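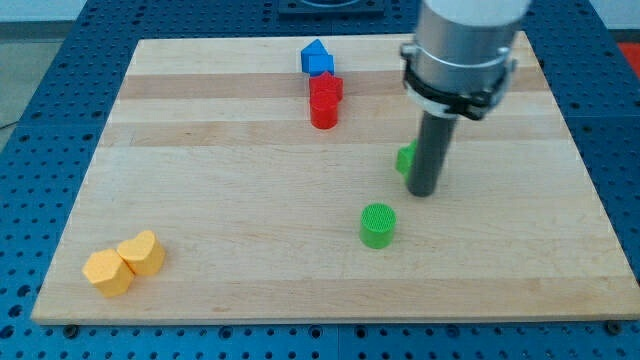 Pushing blocks for a living, month four

I said in the last post that I would write about what the work looks like day to day, and then I didn't, for most of the spring. It's May 31, 2024, the last batch before summer went up to the server this afternoon, and I have an hour before my train.

The short version for people who came in from the other blog: I work on the Skalberg project, a small group trying to get a robot arm to follow spoken or typed instructions about objects on a board. "Push the green cylinder over to the yellow blocks." "Separate the red star from the red cylinder." The arm has one straight rod and can't pick anything up. It can only shove. My part is getting the examples the model learns from, and the examples are people shoving blocks around by remote control while everything is recorded.

How a session goes

A session is 60 minutes, and the operator sits at a desk with a controller and moves the rod in two dimensions over the board. Height is fixed. We set it in the morning with a gauge and leave it alone. When I started, the height was adjustable from the controller, and people adjusted it without meaning to, and then we had a run of recordings where the rod went straight over the top of a block and the block stayed where it was. The label still said "push." Those are gone now.

The operator works without stopping between tasks. Earlier we did it the tidy way, with a reset before every instruction: put the blocks in a starting layout, read the prompt, do it, stop, save. It was slow and the layouts all had a certain look, a kind of evenly spread look that a person gives to things when asked to place them at random. Ya-wen Chu was the one who pushed for continuous play. You start the recording, you do whatever you like to the blocks for ten minutes, and the instructions get written afterward by somebody else who watches it.

I was against this. I thought we would get a lot of aimless nudging, and for the first two days we did. Then the operators got used to it and began setting themselves small projects. One of them made lines. Another liked to put each color in its own corner and then undo it. A fair amount of what the model now knows about getting two blocks to touch comes out of those private projects, and I would never have written prompts for half of them.

Writing the instructions

The labeling takes longer than the driving. A labeler watches a stretch of recording, marks a start and an end, and types what instruction would have produced that piece of motion. There is a guide for this, which has been rewritten so many times that I've stopped giving the versions names. The rules that survived:

Write it as something you would say to a person standing at the board.

Name the block by color, by shape, or by both, but make sure it could only be one of them. "The red one" is no good if there are two red ones.

Directions are from the operator's side of the board. Left is the operator's left.

If the block went somewhere by accident on the way to something else, don't label the accident as the goal.

Short is fine.

The third rule caused the most trouble. We had two labelers working from a camera on the opposite side, and for a week "left" meant two things in the same data set. Evdokia Vlachopoulos found it by plotting where the blocks ended up against the words used, and there were two clean clouds of points where there should have been one. We relabeled all of it. It came to 296 clips, all relabeled by hand.

The fourth rule still causes arguments. A round block rolls off a little when you hit it off center, and the operator chases it, and the chase can go on for some time. Is that "push the cylinder to the right"? Or is it part of some longer thing the operator had in mind? I lean toward cutting it out. Ya-wen leans toward keeping it with an honest description, "move the cylinder a bit to the right and then back," and says a robot that has only seen clean pushes won't know what to do after a bad one. She has been right about this sort of thing before, so for now we keep the chases and tag them.

Shapes that behave and shapes that don't

People ask why the blocks are shaped like toys. It gives you plenty of names to work with and it gives the rod different problems.

The cylinders are easy to get moving and hard to keep on course. If the rod is off center, the thing slides around it. New operators push too fast and end up making a little arc across the wood. What works is going slow and correcting early.

The star is better than it looks. The rod settles into the notch between two points and then you can steer it almost like a cart. The heart has a good notch at the top too, and a bad point at the bottom. If you push on the point it spins. The hexagon gives you flat sides, so it goes straight as long as you come at it square.

The house-shaped one (the guide calls it a pentagon, but every labeler types "house" at some point, so we accept both) goes well from the flat side and badly from the roof.

Getting a pair together and then separating the pair again is the part I like to watch. To split two touching blocks you have to bring the rod down into the seam between them, and with a fixed height you can't bring it down, so you have to slide in from one side. Some people wedge it, others knock one block away with a short tap. Both end up in the data with the same instruction, and the model has to live with that. Early on it averaged the two and did neither, drifting up to the pair and stopping there. More examples helped. So did throwing out an operator's first hour.

The numbers, such as they are

We closed this round with 3,763 labeled instructions. By the standards of the big labs that's tiny. For one board and one rod it's been enough to get something that works more often than it fails on the simple requests, meaning one block to one place, and fails most of the time on anything with "then" in it.

I spent part of this week looking at which instructions we're thin on. Anything about the far edge of the board is thin. Operators don't like working there, it's harder to judge the depth, and blocks go over. Anything that starts with the rod already trapped between two blocks is thin too, and the model gets itself into that spot regularly. So the plan for the next round is to set up some of those starts on purpose, which is a partial return to the tidy way that I was told to give up in February. I have mentioned this to Ya-wen.

There was also a vocabulary problem that I should have caught sooner. Of all the verbs in the set, "push" and "move" make up most of it. Then Lena Borkowska sat down to try the thing for the first time, typed "scoot the star up a little," and the arm did nothing at all. We've now asked the labelers to write every tenth instruction a second time in different words. Lena contributed a page of verbs. "Scoot" is on it, and "shove," and "bring," and "nudge," and one in Polish that we left out.

Small things I would do the same way again

Bolt everything down. The board is fastened to the table and the table has been fastened to the floor ever since Grażyna Olszewski leaned on a corner in the middle of a calibration.

Wipe the wood every morning. Dust changes how the blocks slide, and the difference shows up in the recordings.

Keep the lights the same. We close the blinds and use the overheads only. I know there's an argument for variety and we'll get to it, but I'd like a model that works in one kind of light first.

Let people stop early. An operator who's bored makes long lazy sweeps that take three blocks along at once, and there's no sentence for that. I've taken to checking in at the half hour, and if they want to go, they go.

Write down who drove. We didn't in the first weeks, and it turned out to matter when we wanted to pull one person's clips.

What's next

I'm off for a few weeks. Hanna Rutkowska has the board while I'm away and will be running evaluations on it, no new collection. In September we start again, with the far edge and the trapped starts, and maybe a second operator talking to the first in real time while the arm moves. That would mean recording corrections as they happen: "no, the other one, more to the left, stop." We tried it for an afternoon and the person at the controller kept answering back out loud, which is now in the transcript, and I haven't decided whether to clean it up.

If you've done this kind of labeling and have a good rule for when a chase ends and a new task begins, please write to me. The address is on the about page. I'll read it in July.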